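A visit to the writer's house at Rullholm

Rullholm is a small lakeside village with one shop, a chapel and a landing stage. The novelist Iordache spent the last part of a long exile there, and the house is now open to visitors from spring to autumn, with a few extra weekends in winter. I went on a Friday in February, on one of the guided afternoons.

Getting there

The train stops at Sesiteo, on the far side of the lake. From the station it is a short walk down to the quay, and the ferry takes you across. In winter there are only 2 crossings a day, one in the morning and one after lunch. I took the morning boat and had time to spare, which I spent in the village shop and then in the churchyard. Iordache is not buried there. The grave is in the town where the family first settled after leaving home, and the guide gets asked for directions to it so often that a map is now pinned up in the hall.

Tickets are sold at the side door. The front door sticks in cold weather and is kept shut.

The ground floor

The tour starts in what was the dining room. The walls are hung with family photographs, passports and letters from publishers, most of them refusals. Iordache wrote the first four novels in one language and everything afterwards in another, and the display is arranged around that change. There is a school exercise book with verb tables copied out in a very neat hand, dated from the first year of exile, and next to it a page of the fifth novel in draft. The draft has whole sentences in the old language, crossed through, with the new version squeezed between the lines.

Our guide spent a good while on Skandadari, the long novel that most people on the tour had read, or at least started. It went through 84 notebooks. They are held in a university archive and the house has copies of a handful of them, which you may leaf through at the window seat. The handwriting is hard going. Several notebooks are written from both ends, with the story at the front and household accounts at the back.

I had not known that the book was first turned down for its length, or that the chapter set on the night ferry was added at proof stage. The guide pointed out that this chapter is the only one in which the narrator's sister speaks.

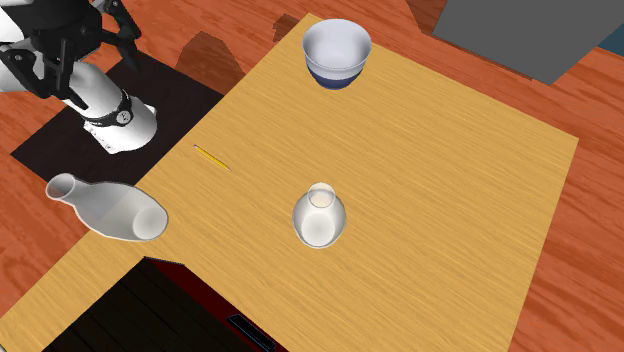
The study

Upstairs there is one room open to the public. It faces north over the water and is smaller than it looks in the well-known portrait. The desk stands against the wall with its back to the view. A rope runs across the room at waist height and you look in from the doorway, so anyone hoping to read the spines on the bookshelves should bring good eyes. I made out a set of dictionaries, a run of botanical handbooks and some translations of Iordache's own novels.

The botany was a serious interest. Iordache collected mosses on the hills behind the village, wrote 2 papers on them for a regional natural history journal and exchanged specimens by post for years. One of the drawers has been moved to the landing and put under glass. The labels are in the same neat hand as the school exercise book. Readers of the late stories will recognise a good number of the names, which turn up there as streets and railway stations.

The reading

The afternoon ended with a reading back in the dining room, with chairs brought in from the kitchen. We heard the opening of Skandadari in both languages, first the author's own version and then the translation Iordache made back into the mother tongue late in life. It is a good deal shorter. The description of the harbour has gone completely, and the joke about the customs officer has been replaced by a different joke. A man in the back row asked which of them should be counted as the finished text. The guide said the publisher treats them as separate books and that she did too.

Practical notes

The tour lasts 2 hours with the reading, a little less without. The stairs are steep and there is no lift, but the ground floor can be reached by a ramp at the side door. Bags go in the lockers in the porch. Photography is allowed downstairs without flash and not allowed in the study.

The bookshop is one shelf by the ticket desk. It had the novels in paperback, the collected letters and a reprint of the moss papers, which I bought. Cards are accepted. There is no café in the house, and the one at the landing stage is closed until Easter, so take something with you if you come over on the morning boat.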